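Note before you clone: the April drop replaces everything older. If your folder still has a `trial_b` directory in it, delete the folder and start over. Sorry!

# Gider: simulated pickup episodes for the Pormont staging crew

Hi, I'm Lucyna. I keep this repo, and until last year I carried frames, side tables and lamps in and out of furnished rentals for Pormont. Now I split my time between the vans and a desk where I drive a simulated gripper around simulated rooms. This card covers what's in the data, how we made it, and (the part people keep emailing me about) what it's doing to our jobs.

## What's in it

- 2846 episodes, all rendered, all one gripper with two fingers
- Gripper-side video plus joint and finger positions
- A short text instruction for each episode, written by someone on the crew
- 11 room layouts, with surface finishes swapped between runs
- A `notes.txt` per layout, where we complain freely

There are no real homes and no real customers in here. Halima Akande was very firm about that when we started, and she was right. We work in people's rentals, and I wouldn't want mine in a dataset either.

## How the work used to go

A turnover starts with a walk-through. You find everything that's leaned against a wall or lying flat where somebody will step on it, and you deal with those things before the furniture moves. It's boring, it's hard on the knees, and it's where most of our scraped knuckles come from. Ruth Furnival trained me on it, and her rule was always flat things first — pick them up, stand them somewhere safe, then go argue about the couch.
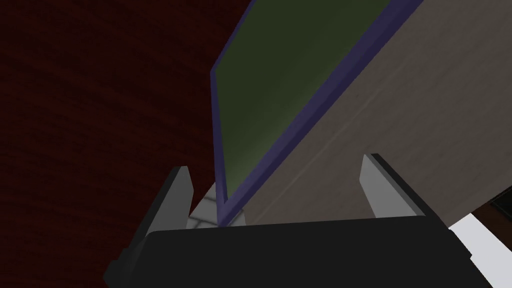

That first pass is what Notden wants to automate, so that's what we've been building episodes for. The plan is a machine that goes in ahead of the crew and clears the low stuff. We'd come in behind it for anything heavy, fragile or weird. I like the plan more than I expected to. Ruth likes it less, and I'll get to that.

## How an episode gets made

One of us drives with a hand controller. You get an instruction, you try it, you mark where you think the attempt ended, and a second person looks it over. I know the gripper-side view takes some getting used to. My first couple of days I kept leaning sideways in my chair to see around a finger, which does nothing at all except entertain your coworkers.

The instructions are plain crew talk, on purpose. You'll find "grab the flat one by the near corner" and you'll find "scoot that over a bit." Chukwuemeka Olatunji cleaned up spelling and left the rest alone. If your model chokes on "scoot," I'd call that useful information! 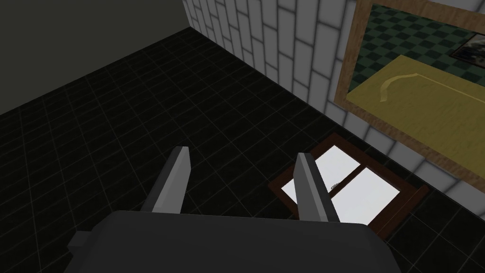

Labeling is where the floor experience paid off, and it's also where we fought the most. Folasade Danladi wanted names for things, and I wanted names for what you'd do with them. The piece lying on the black tiles is a good one to fight over: reddish-brown frame, two white panes, a divider down the middle with a tiny gray knob or latch near the top. She'd say window. I'd say I don't care what it is, it's flat on the floor and the right finger is already covering part of one pane, so tell me which edge you can reach. And then there's the big wood-framed picture up on the white tile wall, which a crew member would leave exactly where it is. We ended up with both kinds of label, in two columns, and you can use either. Please don't merge them. Somebody always merges them.

## Fields

| field | what it means |
|---|---|
| `ep` | episode number |
| `layout` | room layout |
| `say` | the instruction, as typed |
| `thing` | Folasade's column |
| `handle_as` | my column: flat, leaning, standing, leave alone |
| `ended` | driver's call on how it went |
| `second_look` | reviewer's call, blank if they agreed |

`second_look` is the field I'd read first. Across the set there are around 3934 label edits in the log, and a lot of them are two people with years on the vans disagreeing about whether something is leaning or standing.

## What it changes for us

Nobody on the crew has lost hours so far. What's changed is who does what. Two of us moved to part-time driving at the desk, and the pay rate took a while to settle (Halima pushed for the van rate, and we got it). My back feels great. I miss the company, though, and the radio.

Ruth's worry is about new people. The walk-through is how you learn to read a room, and if a machine does it, the next hire starts at the couch without having learned anything. I don't have an answer. For now new hires still do it by hand for their first stretch, and they also sit in on a review shift. Chukwuemeka thinks the review shift teaches more. Ruth thinks he's wrong and has told him so.

## Known problems

- Some `say` lines mention "the other one" with no other one around. Typing habits, sorry.
- Layouts with very dark floors are overrepresented.
- The Ekpo export script drops blank `second_look` cells. Use the plain CSV until I fix it.

Open an issue if something looks off. I check them in the mornings before the vans go out.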